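Zikine two-arm handling project
Progress report to Trodum, second reporting period
20/10/2022

Summary
Work on the simulated disc-handling task went ahead as planned until July, when we stopped all runs because of a fault in the arm controller. Running has started again at reduced speed. The fault is understood but the permanent fix is still outstanding.

What went wrong
In a set of 104 simulated runs, 19 ended with the left gripper pressing into the top of the player. The arm was reading the height of the desk from an old calibration file and took the player to be lower than it was. The force limit should have halted the arm. It did not, as the limit had been switched off for an earlier test and never put back.

No hardware was involved. The same controller is due to be used on the real arms at Buenaventura, so we have treated this as a safety matter and held back the transfer.

Action taken
1. The force limit is now on by default and cannot be changed from the task script.
2. Old calibration files have been removed from the shared folder.
3. Runs now begin with the left gripper above the player, fingers down, and the disc lying on top of the player.

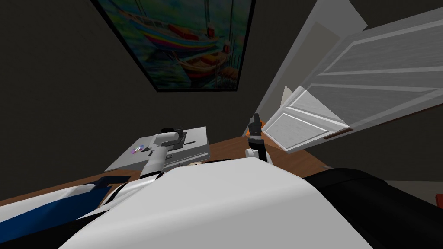
Still to do
The Hornel force model needs two further changes before full speed is allowed. The transfer to Buenaventura will be two weeks later than agreed. We are not asking for extra funds.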